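Stisard Community Help > Crafts > Basketry > Materials and repair

Reed keeps snapping when I turn it up at the base
Posted by Hernán Ñahui on a Wednesday in May

I started weaving baskets over the winter and I'm stuck on the same problem every time. I use round reed for the spokes and a thinner round reed for the weavers. The base goes fine. When I bend the spokes up to start the sides, two or three of them crack on the outside of the bend, and by the time I get to the border more of them have split.

I soak everything in the bathtub overnight in cool water. The reed came in a one-pound coil from a shop called Jollolitz and it was sitting in my garage for a while before I opened it. Is it the reed or is it me? I have 40 spokes cut for the next one and would like not to waste them.

Replies

bukau_weaver

Could be both. A night in the tub is too long for round reed that thin. It gets hairy and weak, and if you leave it longer it turns gray and starts to smell. Try 10 minutes in warm water for the weavers and up to half an hour for the spokes. Take one out and wrap it around your finger. If it bends without creaking, it's ready.

The other thing is that the spokes dry out while you are working on the base. By the time you turn them up they have been in the air for an hour. Dip the ends again, or lay a wet towel over them, and then squeeze each spoke with round-nose pliers right where you want the bend. Don't use pliers with teeth. Squeeze until you feel it give a little, then fold it up slowly.
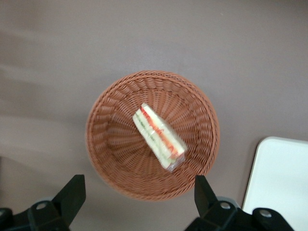 Old reed is also worth checking before you cut any more of it. Garage heat dries it out, and some coils are brittle no matter how long you soak them. Snap a dry piece. Good reed splinters and hangs on by a few fibers, and bad reed breaks clean like a pretzel. If yours breaks clean, use it for practice bases and buy a new coil for the sides. I'd also make something shallow for the next couple of tries. On a round, low basket like the reddish-brown one in my photo, with the spokes fanning out from the middle of the base, you can let the sides flare instead of standing them straight up, so the bend is gentler. A thick braided rim like that one does need long spoke ends, so measure for it before you cut. I got mine too short twice.

Taipe

pliers. get the pliers

Also spray bottle. I keep one next to me the whole time and never had a problem after that

MarshEdge700

I disagree a little about the warm water. Cool water works too, it just takes longer. What matters more is not soaking the same piece over and over. Cut what you need for one sitting and let the rest stay dry in the coil. If you have wet reed left at the end, hang it up so air gets all around it. Never put it away damp in a plastic bag. I lost most of a coil to mildew that way.

If a spoke cracks halfway up, you don't have to start over. Cut a new one, taper the end, and slide it down beside the broken one for a few inches. Then trim the broken one off inside the basket.

Related
How long to soak flat reed
Dyeing reed before or after weaving
Fixing a loose handle on a market basket
Keeping a round base from doming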